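Eleven days after the hernia

February 23, 2024

I said I would write up the operation once I could sit at the desk for longer than a cup of tea, and today I managed it. A few people have asked how it went, mostly from the walking group, so I'll put it all in one place and then go back to writing about paths.

The hernia was found in September. I had gone to the doctor about my knee and mentioned the lump as I was putting my shoes back on. She sent me for a scan and I went on a waiting list, and in the meantime I was told not to lift anything heavy. I stuck to that apart from the compost. The letter came after Christmas.

I was in and out in a day. They asked me my name and date of birth so many times that I began to doubt both. The man in the next bay was having the same thing done on the other side, and we talked about caravans until they came for him. I remember the ceiling in the anaesthetic room and then I remember wanting toast.

Alby Merrick drove me home and took the long way to avoid the speed bumps on Station Road, which I was grateful for. He had put a cushion under the seat belt as well. If you are having this done, take a cushion.

The first two nights were the worst part. I couldn't lie flat and I couldn't turn over, so I slept in the armchair with my feet on the laundry box. Coughing was bad. Sneezing was worse, and laughing was out of the question, so I watched a long programme about canals. By the fourth day I could get up the stairs without stopping halfway.
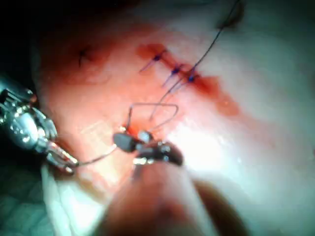 Stitches were the thing I had worried about beforehand, more than the anaesthetic. I had some in my chin when I was nine and I still remember them coming out. Mine this time are the sort that dissolve, and the nurse says I can leave them alone, so all that worry was wasted. The itching started after a week. I've been told not to scratch and mostly I don't.

Food has been no trouble at all. Duyên Chu left a pan of rice porridge on the step on the second day and another on the fifth, and Nahom Workneh brought bread and stayed to put the bins out. I have been eating a lot of tinned pears.

The dog has been the hard part. Flinda is a big animal and she pulls, and I'm not to have her on the lead for six weeks. Nhàn Nghiêm is walking her in the mornings and she comes back filthy and very pleased with herself. She doesn't understand why I won't let her up on the chair.

My own walking is coming back slowly. I started with the front gate, then the postbox, and yesterday I got as far as the allotments and sat on the wall for a bit – 1,272 steps there and back by the counter on my phone. Before all this I would have done that looking for my glasses. I was tired afterwards and slept until the news.

The leaflet says I can drive when I can do an emergency stop without wincing. I tried stamping my foot on the kitchen floor and I'm not there yet. Work can wait another fortnight.

The group is doing the reservoir loop next month and I've told Alby to put me down for the flask and the car park end. If anyone has a spare folding chair, I'd like to borrow it.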